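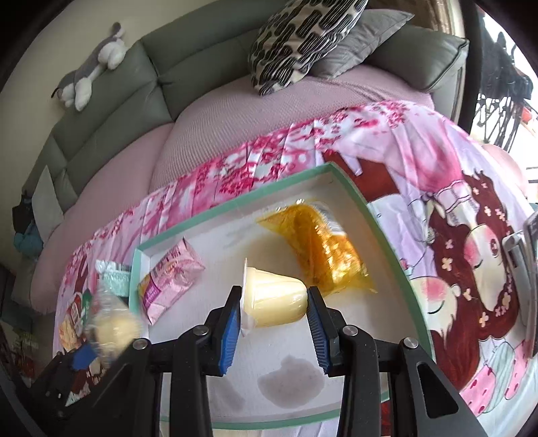

Fig. 4. Pudding cup held sideways over the practice tray, one jaw at the rim and one at the base.

Section 4: Your first soft-item grips

By now you should have the Grumis hand gripper charged, paired and sitting comfortably in your hand. If the status light is still blinking, go back to Section 3 and finish pairing, then come find me here.

I wrote this section for Istska after a lot of evenings squeezing snacks, and I'll say up front that soft items are my favorite part of the whole kit! Blocks and boxes are fine for learning the handle, but a pudding cup teaches you way more about your own grip.

What you need

A shallow tray with a rim (any color, mine is white with mint green edges)
One sealed pudding cup
One soft pouch and one or two snack packets
A cloth, for spills

You don't need a workbench for any of this. A bed works great, and I kind of like how the give in the mattress keeps me from pushing down too hard.

Setting up

1. Wipe both blue grip pads with a dry cloth. Check that the ridges are clean all the way along and that neither pad is peeling at a corner.

2. Put the tray down and spread your items out with a little room between them. The jaws need space to come down on both sides.

3. Set the force dial to 9. The dial goes a lot higher, but that's for jars and tools, and we'll get there in Section 6.

4. Hold the trigger fully open for a second until you hear the click. The gripper now knows where "open" is.

Picking up the cup

5. Tip the cup onto its side. Bring the jaws in so one faces the rim and the other faces the bottom.

6. Squeeze slowly until both pads touch. Stop there for a moment, then add just a bit more.

7. Lift straight up, a couple of inches at most, and hold. If the cup starts to turn between the pads, lower it and grab it again closer to the middle.

8. Set it back in the tray and let go gently. Do this 10 times before you move on to the pouch. (Yes, all of them. I skipped ahead my first time and went right back.)

Caution: Stop if the foil lid starts to lift or the plastic creases. A cup that has been squeezed too hard can leak into the linkage, and dried pudding in there is no fun to pick out.

Note: The most you should lift with the standard pads is 250 grams. The wide pads from the Plamstead add-on pack go up to 870 grams, but they're clumsy on anything this small, so I'd leave them in the box for now.

Moving on to pouches and packets

Pouches are floppy, and you'll want to go across the middle instead of end to end. Drop the dial one notch and take your time. Packets are easier if you prop one edge against the tray rim, so a jaw can slip in behind.

If your grips feel jerky, open the Okabe app and turn on Smooth Close under Handle Settings. I leave mine on all the time. Wipe the pads again when you're finished, and close the jaws before you put the gripper back in its case.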